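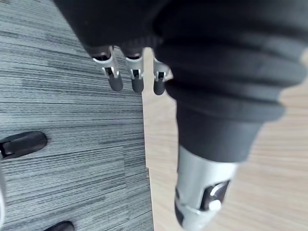 OFFICE NOTES

Shelf binders at Gullthorpe

The reference binders are going back into use this spring. Anything older than 2 years moves to the storage room, and the current sets stay on the wooden shelf where people can reach them. We have 1,737 pages to sort, almost all of them supplier sheets from Priltex and Lorente. The blue binders are for suppliers. Please don't use them for invoices or meeting notes. 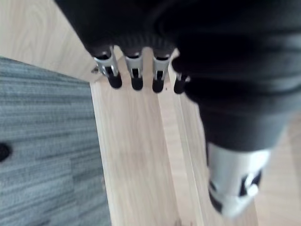 Records room, Gullthorpe

Each binder gets a label strip on the spine with the supplier name first and the year second. Write in block letters with a black marker. If a label is torn or has been written over, put on a new one and throw the old one out. Stand the binders with the spine facing out and push them back from the edge of the shelf.

The Trima sheets are a separate job. They came to us in 19 envelopes and a good number are duplicates, so leave them in the tray by the door for now.

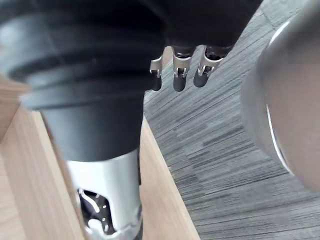 They will be checked against the September list before anything is filed. Keep the carpet in front of the shelf clear while sorting is under way, and don't leave stacks of paper there overnight. 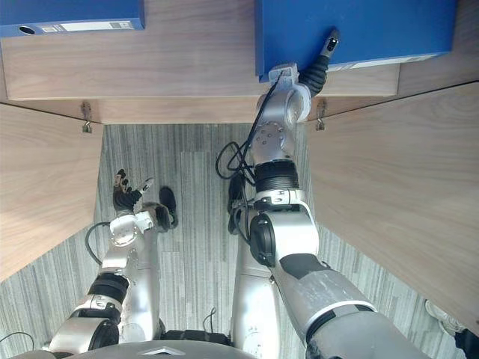 Where do I put a binder I have borrowed?
Put it back on the wooden shelf by the end of the day, in the same spot you took it from.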